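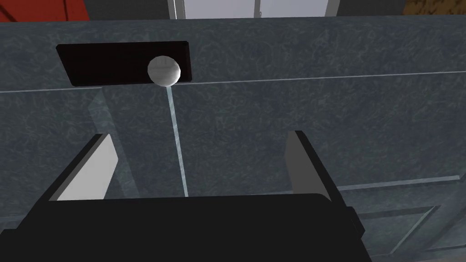 Ticket: Tisurden room key band won't open the door after the 2 a.m. sync
Status: open, waiting on Herkomis

Okay, so I've been at this since breakfast and I'm writing it all down before I forget what I tried. The band works at the pool gate, works at the snack bar (I bought a pretzel to check!), and does nothing at all on room 21. No beep, no light, no buzz.

First thing I did was re-pair it in the Ruchti app. It says "band linked" with a big green check, which is a nice touch, except the door still ignores me. Then I unlinked it, restarted my phone and linked it again. Same thing.
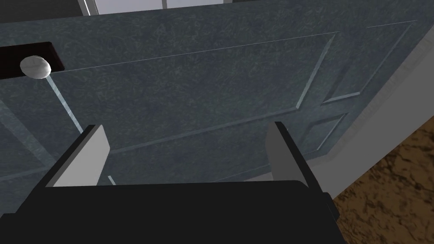 Dark paneled door, seen at an angle.

Next I tried a spare band from the front desk. That one opened the room on the first tap – so the reader is fine, I think, and it's my profile that's messed up. The log on the Grirnavura side shows 50 taps from me with the same "guest not found" line, and yes, I got a bit carried away with the tapping.

Could somebody at Herkomis check whether my stay got dropped from the door list in the overnight sync? Also, please make the app say something when a tap fails. A guest would have no idea what to do with a silent door. I'm keeping the spare for now and will leave my old band linked so you can test with it.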